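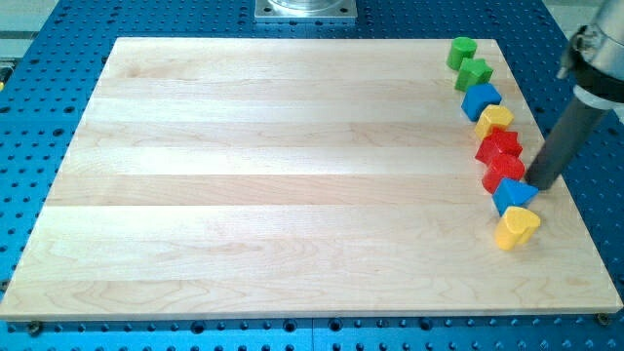

Trillevach Opens Its Contact Planner to Outside Labs

June 2, 2020

Trillevach has released the source code for Jakero, the planning software its group uses for pushing and sorting work on tabletop arms. Version 2 went up this morning along with a user guide and 259 recorded trials, most of them done with small plastic shapes on a wooden board.

Jakero decides where the tip of a tool should touch an object and how far it should travel before the next camera update. Earlier versions planned a whole push in one go. The new one replans during the motion, and it treats neighboring objects as things that may be moved, with a cost attached, instead of as walls.

"Version 1 gave up when pieces stood close together," said Oriana Zapata, who leads the software side. "It would report no path and stop. Now it will nudge the star a little to get at the cylinder, if you let it."

The cost settings are kept in a plain text file. Harish Jaiswal wrote the simulator that comes with the release, and he recommends running at least 1,000 simulated pushes after any change to that file before trying it on an arm. Stars and hearts remain the hardest shapes to predict, he said, as a small error in the contact point can turn them the wrong way.

The group at Dullutham has been testing the code since April. Florencia Sosa, who ran those tests, said setup took her two days, most of it spent on camera calibration. Her notes are included in the guide.

Support for tools other than a straight rod is planned but has no date. Bug reports go to Tùng Cao through the project page.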